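Home | Stories | Submit | About

Filed under: Short Fiction, Work

The Leaning Book 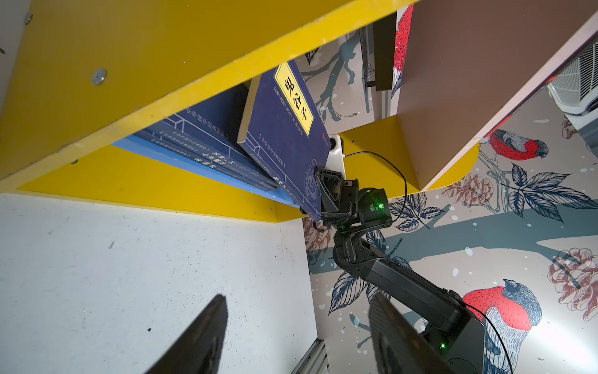
1. Tuesday

Desmond Tillman had 50 good runs to get by Friday and he had 7. He sat on a stool at the Sukbridge office with the lead handles in his fists, and whatever his hands did, the black arms at the shelf did too.

The job was to take one blue book by its lower corner, tip it out of the row, and slide it back. The one with the yellow label was the one they used. Desmond couldn't read the title. He had looked at it so long that he could have drawn it from memory.

"You're pinching," said Claeys from the desk.

"It slips if I don't."

"Then let it slip. It has to see that too."

He let it slip. The book dropped against its neighbors and he pressed the pedal to throw the run away.

"Keep that one," Claeys said.

"It was bad."

"You caught it before you hit the pedal. Keep it."

2. Wednesday

Desmond had shelved books for real once, two winters at the Heslow library. He had never thought about how he did it. Now he thought about nothing else. He put a finger on a cookbook at home and stood in the kitchen watching his own wrist turn.

His wife asked if he was hungry.

"No," he said. "Do you pull from the top or the bottom?"

She took the book off the shelf and handed it to him. He hadn't been looking, and he asked her to do it again. The second time she did it differently.

3. Friday

He finished at ten past four. Claeys started the training and they ate sandwiches until it was done, then ran it with the handles hanging on their hook.

The arm went in slowly. It took the corner, stopped, and gave a small shake to the left before it pulled.

"What's that?" Claeys said. "That shake."

Desmond knew it. He did it with jar lids and car keys – his father had done it with the shed door. He had done it in every run and had not felt it once.

"I can do them over," he said.

Claeys watched the book come out and go back in.

"Grurnari wants 300 by February," she said. "See if you can stop."

He took the handles down and tried.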